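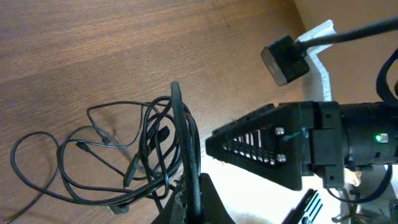 # Chapter 7: Sorting and Storing Loose Cable

## 7.1 Scope

This chapter covers flexible cable kept in drawers, bins, and workshops after it has been taken out of use. Fixed wiring is covered in Chapter 9. The reader should know the connector families listed in Chapter 3.

Three terms are used throughout:

- **Loop**: a length of cable that curves back toward itself without being trapped.
- **Crossing**: a point where one strand lies over another.
- **Knot**: a group of crossings that tightens when either end is pulled.
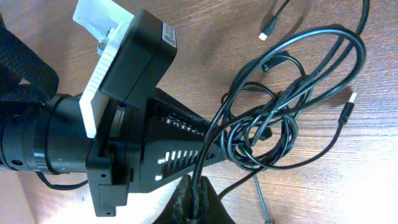 Most damage to stored cable occurs during untangling. Pulling on a free end moves the load to the tightest bend in the pile, and the conductor may break there while the jacket stays whole. The pile should be laid out on a flat, hard surface before any strand is moved. A wooden tabletop, as used for the tangle shown, is suitable — carpet and cloth catch on plug ends. Shaikh's method, adopted in the Tollton storage manual, begins at the connectors and works inward.

## 7.2 Reading a Tangle

Before handling, trace each strand by eye from the outside of the pile. Open loops are lifted away first. Dense clusters are left until the strands that feed them are free.

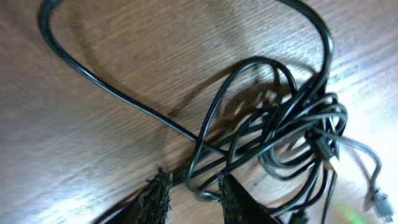

*Figure 7.3. Open loop and dense cluster in black cable, with a lighter gray cable leaving the cluster.*

Jacket color helps in tracing but does not identify the cable type. Read the printing on the jacket, if there is any, before assigning a bin. In the Tanoli system, bins 500 and 600 are reserved for power leads and bin 704 for cable that has not been identified.

Exercises for this section begin on page 200.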